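Print this page | E-mail this page

Ticket 2093: Kitchen breaker trips when dishwasher starts
Site: Urkstead units, ground floor
Opened: Monday, February 3, 2025
Logged by: Zdeňka Halás

Tenant says the Phelan dishwasher trips the breaker partway into the wash. The last contractor blamed "old wiring" and quoted for a full rewire. I'd want to see a reading before I believe that. The same firm said the same thing about the laundry in September, and that was a dud power board.

Test 1. Ran the dishwasher on rinse only, no heat. Finished without a trip.

Test 2. Ran the normal program. Tripped at the 3 minute mark, when the heater should come on. Reset, tried again, same result.
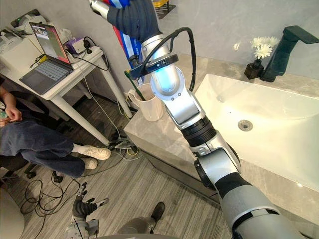 Test 3. Unplugged everything else on the circuit and repeated. Still tripped, so I'm not buying the overload theory either. The kettle got the blame for weeks on no evidence at all.

Test 4. Dalibor Vlček (licensed, Pilimberg Electrical) isolated the machine and checked the heating element. Leakage to earth well outside the limit. He tested the circuit with the dishwasher disconnected and it passed.

Phelan support suggested a descaler. I asked how a descaler fixes an earth fault and was told my query had been escalated. No reply yet.

Action: new element ordered through Trindari, supposedly in stock. Rewire quote declined. Machine stays unplugged until Dalibor fits the part and retests.

Status: OPEN

Comments (3)

gf_tenant: So can I use the kettle again?

Z. Halás: Yes. Just not the dishwasher.

D. Vlček: Trindari now say 40 to 50 days. Ask them what "in stock" means.

Print this page | E-mail this page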